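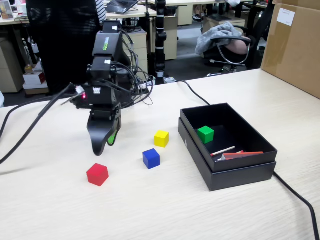 Pre-purchase inspection, desktop arm, bench 2
Inspected by: Sevim Güler
Budget holder: Obadia Odera
Date: October 30, 2022

1. Cables clear of the working area
FAIL. They cross the table on both sides. Clips and trunking priced at £74, which Obadia calls "a lot for clips". He is welcome to trip for free.

2. Arm fixed to table
See quote. Julby want £211 for a clamp plate. Add to order.

3. Emergency stop within reach of operator
NOT IN QUOTE. Listed by Julby as an optional extra, along with the carry bag. Buy the stop. Skip the bag.

4. Gripper pads and spares
PASS, with comment. Green pad fine for wooden cubes. Ask for a price on spare pads before we sign – Sandhu stung us on those in May.

5. Standing distance marked on floor
FAIL. People stand right up at the table. Tape is already in the stationery budget, so no form needed, for once.

6. Table suitable for second arm
Not yet. Ji-hoon wants two arms side by side. Second arm is £1262 before delivery, and it would need its own table.

7. Training for new users
£200 a head from Molska. Mpho to go first and teach the rest over lunch. Lunch is not budgeted.

Result: do not order until items 1, 3 and 5 are closed. Recheck by Munther Nseir.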